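校庭花壇プロジェクト 最終レポート
テーマ:日陰の花壇で地面を覆う植物は育つのか

1 はじめに

うちの学校の北側には、日がほとんど当たらない細長い花壇があります。毎年パンジーを植えては弱らせてしまい、冬にはただの土です。私は入学したときからあの場所が気になっていて(通学路からいちばんよく見えるんです!)、今回の課題研究で思いきって選びました。もともと庭いじりは祖母の手伝いくらいしかしたことがなく、最初はリュウノヒゲとヤブランの区別もつきませんでした。

2 植えたもの

候補はリュウノヒゲ、フッキソウ、アジュガ、ツルニチニチソウの4種類です。どれも日陰に強いと本に書いてありました。苗は園芸店ドロスロウ(Droslow)で買い、ポット苗を40株、全部一人で運びました。次の日は腕が上がらなかったです。予算は苗と腐葉土を合わせて2000円の補助に自分のお小遣いを足しました。値引き品のワゴンがなかったら無理だったと思います。

花壇は板で四つに区切って、一区画に10株ずつ。株の間は手のひら一つ分あけました。ここでさっそく失敗があって、アジュガの区画だけ土を耕すのが浅く、根鉢が少し浮いた状態で植えてしまいました。翌週に植え直しています。

3 水やりと土

北側なので土は乾きにくいだろうと思っていたのですが、校舎のひさしのせいで雨がほとんど入りません。指を第二関節まで差して、さらさらだったら水をやる、という決まりにしました。当番表は作らず、私が昼休みに見に行くだけです。金曜日はたっぷりめにやって週末に備えました。

土の湿り具合は小さなセンサーでも記録しました。1分ごとの設定で、1日に1440個のデータがたまります。正直、多すぎました。グラフにするとほぼまっすぐな線で、朝と夕方だけ見れば足りたと思います。

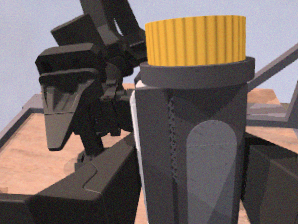
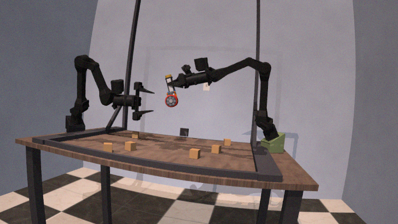 図1・図2 黄色いキャップのボトルとグリッパー(図1)、木の天板のテーブルと2本のロボットアーム(図2)。どちらもCG

4 結果

いちばん元気だったのはフッキソウです。葉の色がずっと濃いままで、1月の霜のあとも倒れませんでした。リュウノヒゲも枯れた株はゼロ。ただ、広がるのが本当に遅いです。春になっても株と株のすき間がほとんど埋まらず、そこに小さな草がどんどん生えてきて、抜く手間はこの区画がいちばんかかりました。

アジュガは植え直しのせいか出だしが悪く、3株だめにしました。でも残った株からはランナーが出て、紫の花も咲いて、通りかかった後輩に名前を聞かれたのがうれしかったです。ツルニチニチソウは逆に伸びすぎ! 仕切りの板を越えて隣のリュウノヒゲに入ってきたので、つるを二回切りました。

5 考えたこと

一種類に決めるつもりで始めたのに、今は混ぜて植えるほうがいいかなと考えています。奥にフッキソウ、手前の縁にリュウノヒゲ、という並びです。ツルニチニチソウは花壇より、プランターから垂らすほうが向いていそう。

反省は二つ。植える前の土の写真を撮り忘れたことと、日当たりの時間を季節ごとに測らなかったことです。夏至のころは朝だけ日が差すのに、気づいたのは植えたあとでした。それから、区画ごとに土の深さがそろっていないので、種類の差なのか土の差なのか、はっきり言えないところもあります。アジュガの結果は特にそうです。

6 これから

花壇はそのまま残してもらえることになりました。来年度は腐葉土を敷いた区画と敷かない区画を分けて、草の生え方を比べてみたいです。抜いた草の重さも量るつもりで、理科室のはかりはもう予約してあります。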